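The second life of the village hall table

Most of the furniture in the hall at Prirkach was bought in one go, from a school that was closing. There were 16 folding tables, a piano with two dead keys and enough stacking chairs for a wedding. The tables have been used for jumble sales, blood donor sessions, chess and a great many funeral teas. By last winter, 9 of them were no longer safe to put a tea urn on.

Replacing them would have been simple. A catalogue firm quoted for a full set with plastic tops, delivered within the month. The hall's users were asked what they thought, and the answer that came back was that people liked the old ones. They were heavy and they pinched your fingers, but they didn't wobble, and a wheelchair fitted under the end.

So the frames were kept and only the tops were changed. The job went to Tullio Negri, a joiner who has worked from a unit behind the Ruso garage for most of his adult life. He looked at the steel legs, straightened the ones that had been bent and said they would see out everyone in the room.

"The legs are never the problem," he says. "It's the top that takes the hot pans and the damp. People mop a table like a floor and then put it away wet."

He persuaded the hall to pay for solid timber. The whole job came to 4,000, a little more than the catalogue price, and was met by two legacies and the takings from the August fair.

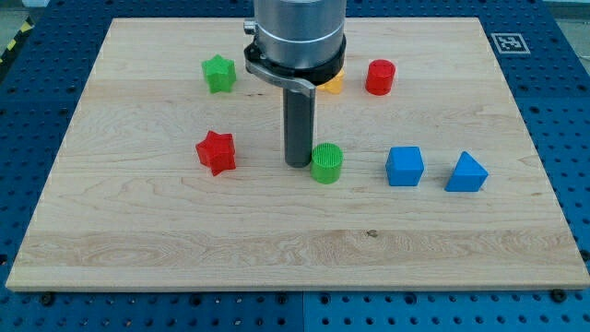 Pale timber, with the grain running across the board and one small dark knot.

Negri buys from Benítez, a yard that sells short lengths and odd widths the larger merchants don't want. He goes early in the morning, before the builders, and turns over every board himself. A knot doesn't put him off if it is small and tight. He is more careful about boards that have been stored badly, which can look perfect in the yard and cup within a few weeks of coming indoors.

For that reason the timber spent 90 days stacked in the hall's back corridor before he cut any of it. The playgroup had to take its prams in by the side door, and there were complaints. The edges were then rounded over by hand and the tops finished with three coats of hard oil, which can be patched if somebody scorches it.

The tables came back into use at the spring supper. They are slightly heavier than before, and it now takes two people to lift one on to the trolley. The old tops went to the allotments, where several have become potting benches.

The 7 tables that were still sound have been left as they are. Trultora, the choir that rehearses in the hall, has asked for two of those to be done next, and Negri has been back to measure up.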